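Mis à jour en avril
14 commentaires · 37 partages

Remettre en ordre une machine de bureau : notes de démontage

Le Bradoneck de l'atelier est passé sur l'établi un matin, à 7 h 30, avant que les autres n'arrivent. Motif : un voyant de façade intermittent et un bruit de vibration dans les graves dès que la ventilation monte. Les deux symptômes pointaient vers la même zone, celle où un support en plastique gris porte une petite carte fille. J'avais repoussé l'opération depuis l'hiver.

Relevés avant intervention, capot fermé, ventilateur lu par l'utilitaire Rurkex : 1061 tr/min au repos, 1674 tr/min en charge. La vibration apparaît nettement dans le second cas et disparaît si l'on appuie du plat de la main sur le flanc du boîtier. Une vis de capot manquait. Je l'ai remplacée, sans effet sur le bruit.

Outillage : tournevis cruciforme PH1, spatule nylon, pinceau antistatique, bracelet relié à la terre, chiffon non pelucheux. Pas d'air comprimé. La bombe déplace la poussière vers les connecteurs et fait tourner les ventilateurs à vide, ce que je préfère éviter. Ustyna Holovko m'a prêté sa spatule large, la mienne ayant fini fendue dans un capot d'imprimante.

Le dépoussiérage se fait dans le sens des nervures, jamais en travers. Les stries du panneau retiennent un dépôt fin que le pinceau pousse vers les fentes de bordure si l'on va trop vite. Je travaille par bandes courtes, aspirateur réglé au minimum, embout tenu à trois centimètres. Compter vingt minutes pour une surface de cette taille.

Vient ensuite le support. Il est maintenu par des clips moulés et des pattes, sans vis. Première erreur possible : faire levier au centre. La matière fléchit, la carte suit, et une soudure de composant de surface ne supporte pas longtemps ce traitement. J'ai donc procédé par l'extrémité, clip après clip, en gardant un doigt sous la carte. Le deuxième clip a résisté. Je l'ai laissé, je suis passé au suivant, puis j'y suis revenu ; il a cédé sans marque blanche dans le plastique.

La cause du bruit était une patte de retenue qui ne portait plus. Jeu mesuré au jeu de cales : trois dixièmes. Correction avec un morceau de mousse fine à cellules fermées, collé côté support, 4 mm sur 9. Michalis Karagiannis recommande plutôt le ruban en feutre Prorkau, qui vieillit mieux selon lui. J'en avais plus sous la main.

Support gris et panneau nervuré :
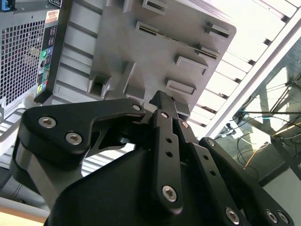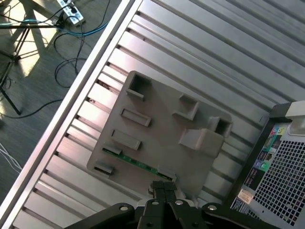

Pour le voyant, la panne était plus banale : connecteur de nappe enfoncé aux deux tiers. Nettoyage des contacts à l'alcool isopropylique, séchage de dix minutes, réinsertion jusqu'au déclic. J'ai noté l'orientation de la nappe au feutre sur un ruban de masquage, collé dans le couvercle, pour la prochaine fois.

Relevés après remontage, même charge, même pièce : 1000 tr/min au repos. En charge, le régime reste à 1674, ce qui est normal puisque c'est la consigne haute du profil. La vibration a disparu au toucher comme à l'oreille. Je n'ai pas de sonomètre correct et je ne publierai pas de valeur en décibels prise au téléphone.

Reste le rangement de l'établi. Les vis sont retournées dans le casier Lytvynenko, tiroir du bas, classées par longueur. Il me manque encore des M3 à tête basse ; la référence 599 du catalogue est épuisée et l'équivalent proposé a une tête trop haute pour le lamage. À revoir avec la commande de pâte thermique.

Prochaine machine : le petit serveur de fichiers, dont un des rails de disque accroche.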